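Painting the small room, and other things I learnt slowly

June 19, 2018
by Barbara Nowakowski

I have wanted to write about walls for a long time. My friends laugh at this, but when you work at home you look at the wall more than you look at your family. 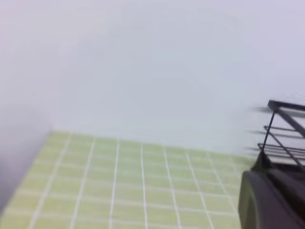 When we moved to Derkiton I did not know anything about paint. In the flat where I grew up the walls were painted once, before I was born, and after that we only moved the furniture to hide the bad places. So when my husband Bartosz said we should paint the small room ourselves, I agreed quickly. I thought it was one weekend of work. It was 11 days, if I count the evenings when we only sat on the floor and looked at it.

The first mistake was the choice of colour. I brought home so many little cards from the shop that I could play patience with them. Every card has a beautiful name and on every card the colour is lying to you. I chose one that was white with a very small amount of grey. On the card it was calm. On the wall, in the morning, it was blue, and in the evening when we switched on the lamp it was the colour of weak tea with milk. I asked Seema Nautiyal, who teaches drawing at the evening school, if I had bought the wrong tin. She told me there was no wrong tin, and that a pale wall takes its colour from whatever is near it. If you have a red carpet, you have a pink wall. If there is a tree outside the window, you will have some green in summer and none in December.

After this I started to notice it everywhere. At the dentist the wall behind the chair is yellow only on the side of the window. In the corridor of our library there is one corner that looks like it was painted with another colour, much darker, and it is the same paint, I asked them. The two walls meet and one of them simply gets less light. I had lived forty-six years and never saw this. Seema says this is the first lesson she gives to her students, and that most of them are angry about it.

So my first advice is to paint a big piece of cardboard, at least as wide as your arm is long, and carry it around the room for a few days. Put it in the corner, put it next to the door, put it behind the lamp. Do not paint the test directly on the wall as we did. We had four squares on the old paint and then your eye compares the squares with each other and with the old colour, and you cannot see any of them properly. Also the edges of the squares came through the first coat and we had to sand them.

The second mistake was to be economical. We had a roller from Bartosz's father, very good quality, he said, and very old. It left small hairs in the paint. I took them out with tweezers for one hour and then I went to buy a new roller. If somebody gives you an old roller, say thank you and keep it for the garage.

About preparing the wall I can say only what everybody says. Wash it, fill the holes, wait, sand, wash again. I did not believe in the second washing. There was dust from the sanding, so fine that I could not see it, and the masking tape did not hold on it. The paint went under the tape and onto the ceiling in three places. You can find these places if you lie on the bed, and I find them every night before I sleep, because of course the small room became later the guest room and then, since my back is bad, my room in the hot weeks.

Now something about the light, which I like more than the paint. Our neighbour Bimla Vashisht has the same room on the other side of the house, only reversed like in a mirror. She used the rest of our tin. Her room is warm and ours is cool, and when her sister Sneha Joshi came to visit she would not believe it was one paint. We had to show her the tin! Bimla's window gets the afternoon and ours gets the morning. She has also a wooden cupboard and we have a metal shelf. I think the cupboard does half of the work.

I was a little jealous, I must admit it. I asked if I should paint again with something warmer. Then I changed the bulb instead. It was the cheapest thing in the whole project and made the biggest difference, and I wish I had done it before I bought anything. The old one was the very white kind that is good for a kitchen. With the new one the evenings in the room are much nicer, and the weak tea is now a better tea.

One more thing, for people who are as impatient as me. The second coat looks terrible while it dries. It has patches, some of them shiny, and you will want to go back with the roller and correct them. Please go out of the house. I corrected, and where I corrected there is a line, and the line will stay there until we paint again.

Bartosz now wants to do the hall. I have already the cardboard ready, and this time I am going to carry it about for a full week before I let him open a tin.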